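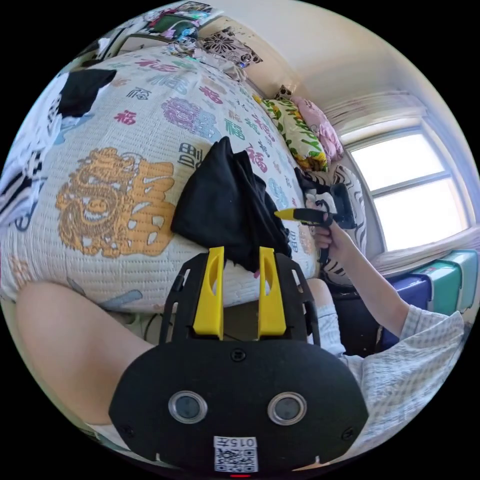
Fig. 4.1 Hot glue gun and black cloth on a quilted bed

4 Gluing cloth with the glue gun

4.1 Before you start

Please read this section completely before you plug in the gun. The section is for small repairs and trimmings on cloth: a loose hem, a patch, a ribbon, the edge of a costume. It is not for clothes which you will iron often, as the glue becomes soft again under the iron.

You need:
– the glue gun
– glue sticks of the Bakine type, for fabric
– the cloth, washed and fully dry
– a ceramic tile or an old plate
– a baking sheet or a flat wooden board, if you work on a bed or a sofa
– small scissors and some pins

CAUTION: The nozzle and the melted glue burn the skin. Keep the nozzle turned away from bare legs and arms. If you sit with the work in front of you, put on long trousers, or lay a folded towel over the knees.

CAUTION: Do not lay the hot gun directly on a quilt, a blanket or a mattress. Put it on the tile, always with the nozzle down.

4.2 Preparing the place

1. Choose a flat place with good light. A table is best. Many users prefer the bed, and it is possible when you follow steps 2 to 4.
2. Move other clothes away from the working place. Glue threads are thin and they travel far.
3. Lay the board on the quilt and press it with your hand. It must not rock.
4. Put the tile on the board, at the side of your stronger hand.
5. Lead the cable behind you so that it does not cross the cloth. If it is too short, use an extension cable of good quality.

Note: On a quilt with a printed pattern, a drop of clear glue is hard to find again. Cover the area with a plain sheet before you begin.

4.3 Heating the gun

1. Push one glue stick into the back of the gun until you feel resistance.
2. Plug in the gun and stand it on the tile.
3. Wait until the glue comes out easily with a light pull of the trigger. Do not pull with force, this can damage the feeder.
4. Let the first drops fall on the tile.

4.4 Gluing

1. Spread the cloth flat on the board, with the wrong side up. Open all folds. A cloth that stands up in a peak will slide when you touch it.
2. Fold the edge as you want to have it and fix it with pins. Leave 20 mm free at each end.
3. Try the glue first on a hidden corner. Black cloth shows every thread and every shiny spot, so please do not skip this test.
4. Lift the fold, and put a thin line of glue inside. Work in short parts – the glue begins to set quickly.
5. Press the fold with the back of a spoon, not with the finger. Count slowly to 22.
6. Remove the pins and continue with the next part.
7. When the whole edge is finished, leave the cloth flat until it has cooled completely.

Note: For thin cloth, hold the nozzle a little above the surface. The heat of the metal tip alone can make a mark on synthetic fabric.

4.5 Removing glue from bedding

If glue has fallen on the quilt, do not wipe it. Let it become hard, then put an ice cube in a plastic bag on the spot and break the glue off with a fingernail. The small rest can be taken away with household alcohol on cotton. Test the alcohol first where it is not seen, especially near printed colors.

4.6 Finishing

1. Unplug the gun and leave it on the tile until it is cold.
2. Do not pull the glue stick out backward. It stays in the gun for the next time.
3. Pull the threads from the cloth with your fingers and cut the longer ones.
4. Wait one day before you wash the cloth, and wash it by hand in cool water.

Vurkness Home Repair Guide, part 4. Text: Akihiko Wada. Checked by Rosimeire Damasceno, 08/06/2024.

We use cookies to remember your settings and to improve this site. Accept all | Only necessary | Read more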